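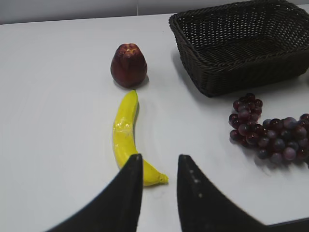

Nillstead Shared Workshop
Assistive Arm Build: Second Progress Report to the Lastlow Fund

Prepared by Augustina Agbenyega, project lead
Reporting period ending November

1. Purpose of the report

This report sets out the progress made on the tabletop arm during the second reporting period, the money spent against the grant, and the work planned for the next stage. It should be read with the first report, which covered the choice of motors and the construction of the base.

The aim of the project remains as stated in the application. Members of the workshop are building a low-cost arm that can pick up light household items from a table and place them in a basket, using parts that a competent amateur can buy, print or repair at home. All drawings will be released to other shared workshops at the close of the grant.

2. Work completed

The arm is assembled and has been moved from the metalwork room to a permanent position at the white table. The wiring was redone by Virgil Matei after two connectors failed in the first month. The cable run now follows the inside of the upper link and no longer catches when the shoulder turns past its midpoint.

The gripper has been rebuilt to the third design, known in the workshop as the Ulleck pattern. It has two black tapering fingers, which replace the flat pads described in the first report. The pads closed evenly but were too broad to reach between items standing close together. Ebere Wike prepared the new drawings and printed three sets, of which one is fitted and two are held as spares.

A small camera has been fixed at the wrist. Its view takes in the fingertips and the table ahead of them, and the same view is used for steering the arm and for recording trials. The mount was redesigned once during the period to bring both fingertips into view.

3. Trials

The trial layout was agreed at the start of the period and consists of fruit and a dark woven basket. The items were chosen for their differences in shape. The banana is long and curved and must be approached across its width. The grapes present an uneven surface, and the red fruit is widest near its base, so that a grip taken too high tends to slide.

Recording sessions are held on Wednesday evenings under the supervision of Kiều Đào. The arm is guided by hand control, and the camera recording is stored with the joint positions. A total of 1518 attempts had been recorded by the end of the period, against a target of 2000 for the grant as a whole. Attempts that end in a dropped item are kept and marked as such.

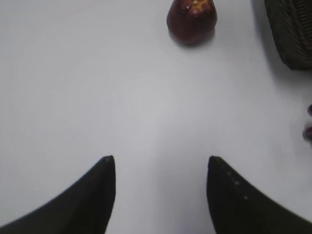 4. Difficulties encountered

Progress was slower than planned in the first half of the period. The wrist motor supplied by Ristić developed play in its output gear and was returned for exchange, with a delay of 14 days. No recordings were made during that time, and members used the interval to rewrite the control software for the shoulder.

Lighting has also required attention. The table reflects the ceiling lamps, and recordings made in the late afternoon differed noticeably from those made after dark. Blinds have been fitted, and all sessions now begin at 6 p.m.

5. Expenditure

Spending remains within the approved budget. The main items were the camera, printing material for the fingers and replacement connectors. The exchanged motor was supplied without charge. Ionuț Ciobanu holds the receipts and will send copies to the Fund on request. Members gave 36 evenings of unpaid time, which are not claimed.

6. Next period

The remaining attempts will be recorded first. The arm will then be tested without hand control, beginning with a single item and the basket. A parts list and assembly notes are in draft and will be sent to the Fund for comment before release.

The workshop requests permission to move the unspent travel allowance to the materials heading, to cover a second wrist motor. A reply before the next order is placed would be appreciated.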